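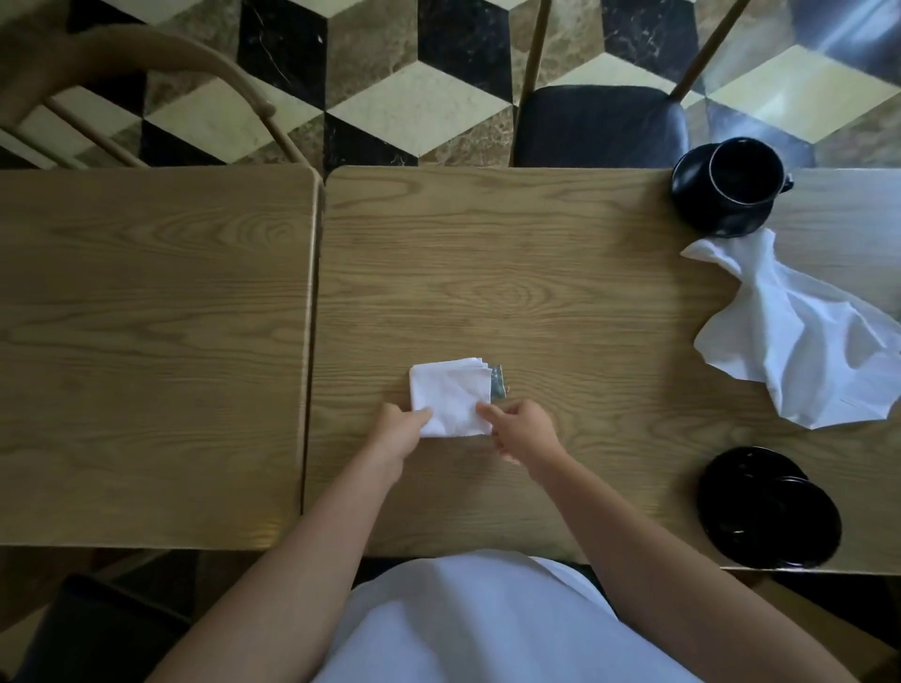
How Does a Café Buy a Robot?

Imagine you run a café. Every day there are tables to wipe, cups to carry and a great big pile of napkins to fold. Wouldn't it be brilliant to have a robot helper? Lots of grown-ups think so too! But buying a robot is a bit different from buying a toaster. You need a plan, you need a budget, and you need to ask plenty of questions first.

Let's follow the Promira café in Wotcombe as it works out what to buy.

Start with the job

The first question is always the same: what do we want the robot to do? "Help out" is too fuzzy. A robot needs a job you can describe in small steps.

Try it yourself with a cloth napkin. Lay it flat. Bring one edge over to meet the other. Press down with one hand so that it stays put, and pinch the layers together with the other. Turn it, fold it again, and keep going until you have a neat little square. Easy for you! Your fingers can feel how many layers they are holding, and if a corner slips you fix it without even thinking.

For a robot, that is really tricky. A cup keeps its shape when you pick it up, and so does a saucer. Cloth flops, creases and slides about - it can lie on a table in thousands of different crumpled shapes, and the robot has to work out where the corners are every single time.

So the café wrote two lists. One was for stiff things, such as cups, saucers and trays. The other was for floppy things, such as napkins, aprons and tea towels. A robot that is good at the first list may be hopeless at the second, and one that can do both usually costs a lot more.

Measure everything!

Next comes the tape measure. Will the robot fit between the chairs? Can it reach right across a table? What happens when two tables are pushed together and there is a gap in the middle? Floors matter as well. Some robots use cameras to find their way, and a shiny floor or a bold pattern can muddle them. It is much better to find that out before you pay.

What goes in the budget?

A budget is a plan for your money. It shows how much you have and what you are going to spend it on. The café had saved £2,000 for its first year with a robot. That sounds like heaps, but it wasn't enough to buy the one it wanted, so it looked at renting instead. Renting means paying a bit each month and giving the robot back at the end.

A company called Fesico offered a small table-top arm for £67 a month. Get your pencil out:

67 x 12 = 804

That makes £804 for the year. Now take it away from the savings:

2,000 - 804 = 1,196

There is £1,196 left. Hooray! But wait, the rent is only part of the cost. The café also had to think about:

Training, so that the staff know how to use it safely
Spare parts, such as new rubber tips for the grippers (those are the robot's "fingers")
Electricity
Repairs
A bit extra for surprises

Good planners always keep some money back for surprises.

Try before you buy

The café asked a second company, Shiferaw, for a price as well. Getting more than one price is called "getting quotes", and it is one of the smartest things a buyer can do. Then it asked both companies for a trial, with the same 3 tests for each robot: carry a cup on its saucer, stack the saucers, and fold a napkin from a crumpled heap.

The trials are booked for February, so we don't know the winner yet. Until then, the napkins are being folded by hand, just as they always have been.

Your turn

Pick a job at home or at school that you would love a robot to do. Write down every step, even the tiny ones. Put a star next to any step with something floppy in it. Then measure the space where your robot would work and draw a plan of it, with the furniture marked in. How much would you spend, and what would you save for surprises?

Words to know

Budget: a plan for how money will be spent
Quote: a price a company offers you for a job or a machine
Rent: to pay to use something for a while
Gripper: the part of a robot that holds things
Trial: a test to see how well something works

November 2018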